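Colour and Form in Small Things
Evening class handout, session 5
Tutor: Wiremu Dunstan

Welcome back! Tonight we stay with small, plain objects, and I hope you'll come to love them as much as I do. A dark surface is a gift to anyone learning to look at colour – pinks and oranges fairly sing on it, and pale things seem to float.

Start with the whole arrangement before you fuss over any one piece. Squint at it. Which shape do you notice first, the upright one or the long slanting one? 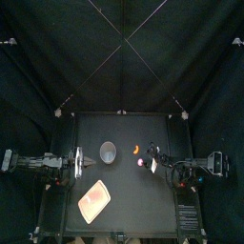

Fig. 1. Cup, tray and two small coloured pieces on a dark square table.

The cup is translucent, so please don't reach for pure white! Try a thin bluish grey for the inside and see how far it takes you. The tray goes from peach to pink, a lovely excuse to practise a blended wash (wet the paper well first).

Now go in close. Rounded forms need a highlight, a middle tone and a deeper tone, and you'll want to mix the deeper one from rose, never from black.

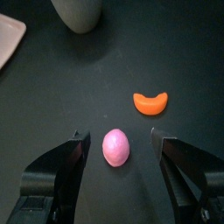

Fig. 2. Pink oval and orange crescent. Note the highlight at upper left of the oval.

Look for the thin shadow hugging the oval at lower right. It's tiny and it does so much work!

For next time: 2 studies of a curved object from your own kitchen, one in pencil and one in colour. Bring a soft brush and the Andley paper if you have any left.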